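Week 4: Why wood moves, and what to do about it

Right, last week we did joints and I promised you'd find out why half of them fail. The short version is water. Wood spends its whole life full of it, then we cut it down, dry it out and bring it indoors, and it carries on taking water in and letting it go for as long as it exists. My gran's dresser is older than anyone in my family and the drawers still stick every December when the washing is drying indoors!

Start with straws. If you picture a trunk as a huge bundle of drinking straws standing on end, you've got most of what you need for this course. The walls of the straws swell when they take up damp, so they get fatter, but they hardly get any longer. So a board changes across its width and barely at all along its length. Please write that down, it comes up every single week (and in the written bit).

How much? Let's do the sum we did on the board, for those who were at the back. Take a top made of flat-sawn boards, 1,000 mm wide. Say the timber moves one per cent across the grain between a dry winter and a muggy summer, which is a fair working number for a house with heating. That's 10 mm. Now try a narrow drawer front, 193 mm wide, and you get just under 2 mm, which sounds like nothing until you remember you left a 1 mm gap.

Next, how the board came out of the log. Slice straight through and most of your boards are flat-sawn, with the growth rings running more or less level with the face. You get those lovely pointed arches, which people call cathedral grain, and towards the sides of the board they give way to straighter lines. Quarter-sawn boards have the rings standing upright, so the face is mostly straight lines all over. They move far less, and they cost more, as anyone who has been to the yard at Jikbridge will tell you.
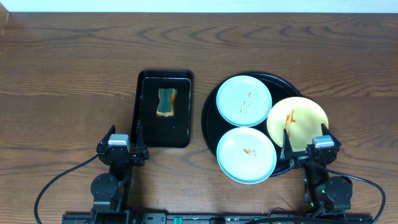
Sumeya Gebremichael

Have a go at reading the tables you eat and work at before next week. Look for the arches first, then follow them out to where the lines go straight, then crouch down and look at the end of the board if you can get to it. The end tells you the truth. If the lines on the face don't match up with the rings on the end, you're probably looking at veneer, and veneer on a stable core plays by different rules (week 7, be patient).

Cupping. A flat-sawn board tends to cup as it dries, and the rings try to flatten themselves out, so the edges lift on the side that faced the bark. I got this the wrong way round for years and had a bench in Cedlow you could have eaten soup off.

What to do: fix tops with buttons or slotted screws so they can slide. Never glue a wide board across the grain of another one. Finish both faces, including the underneath. Let new timber sit in the room for a couple of weeks first, longer if it's thick.

For next time, bring an offcut up to 300 mm long, any species, and a pencil. Read the Habte handout as far as the bit on kilns.

Last updated: December

Comments

Perik: The straws finally made it click for me. Does the one per cent work for oak as well?

Sumeya Gebremichael: Near enough for a first guess, but look it up before you cut anything expensive!

tablesaw_tess: My breadboard end split right down the middle. I now know I glued it the whole way across. Oh well.

Perik: Same, but with a door.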